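Kitchen and Pantry Assistant (Part-Time)
Plerness Residential Services

Plerness Residential Services invites applications for the position of Kitchen and Pantry Assistant at Favis House, a residence for adults who live independently with some daily support. The position is part-time, 38 hours over each two-week pay period, and begins in June. The successful candidate will report to Clodagh Phelan, Household Manager.

Position Summary

The assistant prepares breakfast and light meals for residents, keeps the shared kitchens clean and in good order, and maintains the pantry inventory. Favis House has 6 shared kitchens on 4 floors. Each assistant is assigned to particular kitchens and is expected to know the habits and dietary needs of the residents who use them.

Duties

Set out and serve breakfast beginning at 6 a.m.
Prepare toast, hot cereal, eggs and simple baked items to order.
Wipe down counters, backsplashes and small appliances after each meal.
Empty crumb trays and check power cords for wear.
Launder, fold and replace kitchen towels.
Record refrigerator temperatures and discard expired food.
Report damaged equipment to the Household Manager in writing.

Qualifications

Applicants must have a high school diploma or equivalent and be able to stand for most of a shift. A current food handler card is required by the first day of work. Previous experience in a school, hospital or residential kitchen is preferred but may be waived for candidates who show good judgment and a steady manner with residents. Weekend availability is required — shifts are posted one month in advance.
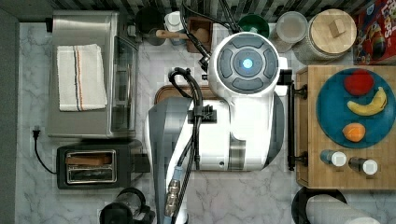

Counter care forms a regular part of the work. Assistants are trained in the cleaning of stone, wood and metal surfaces, and are expected to use the correct product on each. A single counter may hold a stainless steel toaster oven, a two-slot toaster and a cutting board on white-and-gray marble, and each of these is cleaned differently. Training is paid and takes place before the first unsupervised shift.

Compensation

The position carries an hourly wage set according to experience, one meal per shift and paid sick leave. A signing payment of $1000 is issued after the probationary period.

How to Apply

Send a resume and a short cover letter to Tadhg Heffernan, Personnel Office, Plerness Residential Services. Please include two references — at least one from a supervisor. Applications are reviewed as they are received, and selected candidates will be invited to an interview and a short practical session in the kitchen.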